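Staledville Menswear Forum > Formal & Evening > Dress code wording, again

puddingbasin
Started March 6, 2020

Right, I need a second opinion before I fall out with my whole family. We've had an invitation to a do at the Flomholm hotel and it says "black tie optional". My brother-in-law reckons that means a dark suit and any old tie. I say if you own a dinner jacket you wear it. I do own one (bought in December in the sales, 173 quid, very pleased with it) and I don't want to be the only penguin in the room. What would you lot do?

gravelpath
Wear the dinner jacket. Optional means the hosts would like it but won't turn anyone away. I've been to 5 of these things and there's always a good handful who've made the effort.

oldserge
Disagree with gravelpath there. In my experience "optional" is what people put when they know hardly any of their guests have the kit, and then you spend the evening being asked for another glass of red. Dark suit, white shirt, plain tie, polished shoes. Done.

puddingbasin
See, that's exactly what he said! The other thing is colour. I'm not that keen on plain black silk and I've been leaning towards a deep maroon, which my wife says is fine and my brother-in-law says is for snooker players. 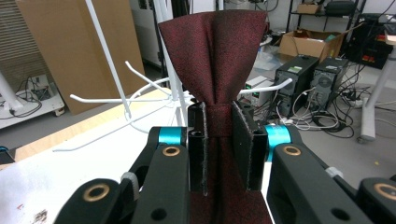
I know the strict rule is black, but if the whole thing is optional to begin with then surely a bit of dark red isn't going to upset anyone. Or am I kidding myself?

oldserge
You are kidding yourself. Black tie means a black tie, the clue's in the name. Wear maroon with a navy suit and you'll look great. Wear it with a dinner jacket and you look like the band.

teaspoon_tess
Oh give over, serge! My other half wore burgundy velvet to a dinner with 620 people at it and got nothing but compliments. Half of them were in clip-ons anyway. Bow or long though, puddingbasin? I think that matters far more than the shade. A long tie with a dinner jacket always looks a bit awards ceremony to me.

gravelpath
Agree with Tess on the bow. Not sure about maroon if it's a peaked lapel with shiny facings, I'd want to see it all together first.

teaspoon_tess
Also don't leave it rolled up in a drawer until the night. Hang it somewhere, even a cheap rotating rack will do – mine came from Nigam and it's lasted years.

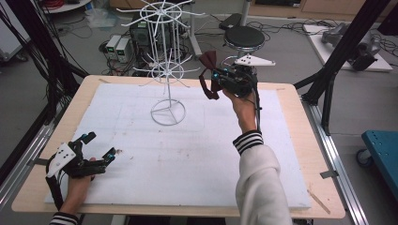 Maroon bow tie and a white wire rack

oldserge
Nigam's racks wobble. I had one go over and take 17 ties with it. Get a Vovex and screw it to the inside of the wardrobe door.

teaspoon_tess
Yours wobbled because you had 17 ties on it, love.

puddingbasin
Thanks all. Going with the dinner jacket and a bow. Still undecided on the colour, so I might take both and see what everyone's got on in the bar first – is that cowardly?

gravelpath
Very. I'd do the same.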